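Workshop notebook, Monday, 7.40 am

Hurnutdale, back nine. Damp start, wind from the west, greens slower than last week.

Went out before the first tee times to look at the drain on the 14th. Water still standing on the left of the fairway, short of the bunker. Rodded from the lower chamber and got 30 metres in before it stopped. Pulled back clay and root, no broken pipe. Will try again from the top end once the contractor's trailer is off the path. If it's the same there we dig.

Cut holes on all greens. Moved the 11th to the back right, as the front is worn thin and wants a fortnight off. The 16th plate has dropped again on the ladies' tee, so the yardage on the card (268) is wrong by a few paces until it's relaid. Told the shop.

Michalík mower: cylinder two leaving a ridge on the outside edge. Reset to the bedknife with paper, cut clean on one side only. Bearing feels rough by hand. Ordered one from Warach, part ends 809, and a spare belt on the same order. Until then use the old triple on greens and keep it off the 5th collar, it scalps there.

Moisture readings on the practice green higher at the bottom than the top, as expected. Didn't log the middle, battery went.

Bunker sand: 85 bags left under the sheet at Pestelside. Enough for the 3rd and the 7th, not the 12th. Don't open the new pallet for divot mix, somebody did that in September and we were short for a month.

To do:
Top end of the 14th drain
Rope off the 11th front
Relay the 16th plate
Charge the meter
Ask about the ball washer on the 9th, handle loose again

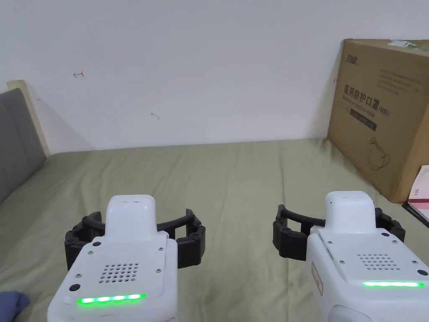
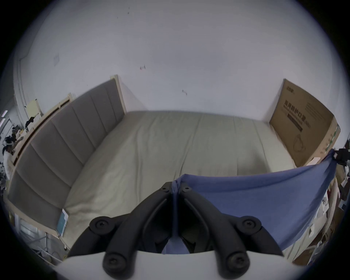 Top: the two grippers over the bed. Bottom: blue cloth held in the fingers.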